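Home | Visits | Reading list | Archive | Contact

Filed under: Lab visits, Manipulation

Visit to the Kuminora kitchen lab

April 15, 2022

I spent a day at Kuminora to see the two-handed manipulation work they started showing in February. The invitation came through Starko, which builds the test kitchens, and there were 6 of us in the group. We signed in at the front desk, got visitor badges, and were taken straight upstairs. The elevator was out of order, so we took the back stairs past the machine shop.

The morning was a talk on the method. Kuminora calls it Jerkness. The name comes from jerk, the rate at which acceleration changes. The problem they are working on is simple to state. When a robot holds one object with both hands, the arms form a closed loop through the object. If one arm speeds up a little sooner than the other, the object takes the difference. With a stiff object the force spikes and the grip slips. With a soft one the object bends and the robot loses track of where the far end is.

Most of the policies they had trained before were scored on position error alone. The hands ended up in the right places, but the motion in between was rough. Jerkness adds a second score during training. It looks at the relative motion between the two hands and penalizes sudden changes in it. Each arm can still move quickly on its own. The penalty only applies while both hands are in contact with the same thing.

They train on demonstrations collected by teleoperation. The current set has 2,585 of them, all two-handed, all in the kitchen. A person drives both arms, and the recordings are cut into short segments by contact: no contact, one hand, both hands. The segmentation used to be done by hand. Now a small classifier does it from the finger joint readings, and someone checks the ones it is unsure of.

After the talk we went down to the kitchen itself. It is built like a home kitchen, with a counter, a sink and a dishwasher. The counter is white and very shiny, and they kept it that way on purpose. An earlier bench had a matte gray top, and the vision model trained on it did badly in any room with reflections.

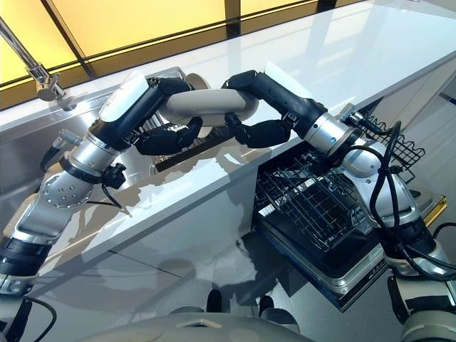

We watched two versions of the policy run the same task, which was to pick up an object with both hands and carry it over the sink to a mark on the other side. The baseline went first. It finished most of its runs, but there was a visible twitch each time the second hand closed. On one run the object turned in the fingers and the operator stopped it. With Jerkness the second hand closed more slowly and the twitch was much smaller. The carry itself looked the same to me in both versions. The difference is nearly all in the first moment after both hands have hold.

Their reported result is 80 percent success on objects that were not in the training set. I asked what counted as success. The object has to reach the mark, still held in both hands, without the operator stepping in. A run that drops the object and picks it up again is a failure. I thought this was a fair rule and stricter than some I have seen.

There are limits, and they went through them without being pushed. The penalty weight has to be tuned again when the fingers are changed. Long, heavy objects are still a problem if the grip is far from the center. The method also does nothing for handing an object from one hand to the other, where the contact is supposed to end. In those segments they switch the penalty off, and the switch can come late.

Lunch was in the canteen on the ground floor. Over lunch somebody from the Nomura group asked whether the same score could be used for two people guiding one robot. The answer was that they had not tried it.

In the afternoon we were shown the logging setup. Every run is stored with the joint data, the camera stream and the finger readings on one clock. When a run fails, they can play the relative motion back as a plot next to the video. We looked at 2 failures this way. In the first the spike was easy to see. In the second the plot was flat and the cause was a bad estimate of where the object ended, so Jerkness would not have helped.

The code for the penalty term is to be released with the paper. The demonstrations will come later, after the camera streams have been checked. I asked for the list of test objects as well and was told it would be in the appendix.

Parking is behind the building, entrance on the left side.

Previous | Next | Back to Visits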